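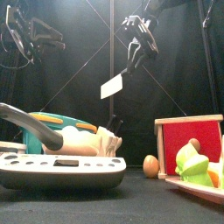 Hinov Slim Fingertip Set, with the bench rules I ship in every box

Price: $96 per set
In the box: two dark fingertips, one spare pair of pads, screws, hex key, one printed rules card
Ships from: Gotness

Hi, and welcome to the page for the part I get the most email about! I make the Hinov set in a small shop in Gotness, and I sell it to people who run robot arms on a tabletop with everyday stuff: cards, cloth, bowls, eggs, toys. If you're bolting arms to a factory line, this is the wrong page (and you have much stricter paperwork to read than mine).

The tips are made for light, awkward objects. A flat card is my favorite test, because it's thin and stiff and it shows you right away if the two fingers don't meet squarely. Hold one out at a slant over the table and any twist in the mount is easy to see from across the room.

They fit the Buchanan wrist plate straight out of the box. For the Kendau plate you'll need the longer screws, so tell me when you order and I'll swap them in for free.

I also send a rules card, and people kept asking me to put it online, so I finally typed it up. It doesn't replace your arm's manual or a proper risk assessment for your own bench. Do those first, please.

With more than one arm over the same table, decide which arm owns which patch before you write a single line of motion code. I like a clear gap between the groups of objects, and I put the most breakable thing in it, where every arm has a straight view of it. Cables get tied back and checked with each arm at its full reach - most of my repair emails start with a snagged cable. Anything tall behind the arms (poles, guy wires, the backdrop) goes in the collision model too, even if you're sure you'll never go near it. 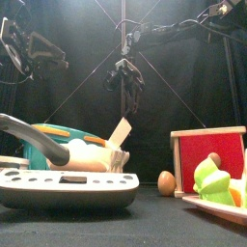 The rules card

1. Know where the stop button is and press it once before the first run of the day. If it's out of arm's reach, move it.

2. Hands stay off the table while any arm is powered and enabled. Reaching in to nudge a toy counts.

3. Start at low speed and low grip force. Go up one step at a time and write down what you changed.

4. Check the tip screws every 2,000 grips. I had one back out at 1,639 on my own bench, so if yours is a shaky table, check sooner.

5. Come down on thin objects from above, and stop short of contact on the first pass. Look, then close.

6. Raw food gets its own tips. Label them, keep them in their own box, and never put them back on for dry work without a full wash.

7. Log every dropped or crushed object, including the funny ones.

That's all seven. Tape the card somewhere you'll see it from the keyboard!

Returns and spares

Unused sets can come back any time. Used sets I'll take back if they've only done dry work - for food tips I'd much prefer to send you new pads. Pads wear faster than the tips do, so order a second pair with your first set and save yourself the postage.

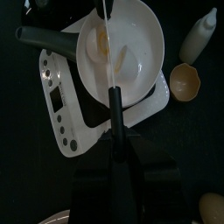
Gotness, January

A small update to rule six. I've added wet work around electronics, and a kitchen scale under a bowl is the case I had in mind. Set the scale so its buttons and display are off to the side of the path the fingers take, and keep bottles and whole eggs outside the sweep of the gripper body, which is a lot wider than the tip you're watching. Shells count as raw food, so the label rule covers them too.

New boxes have the updated card. If you bought before this month, send me your order number and I'll mail you one.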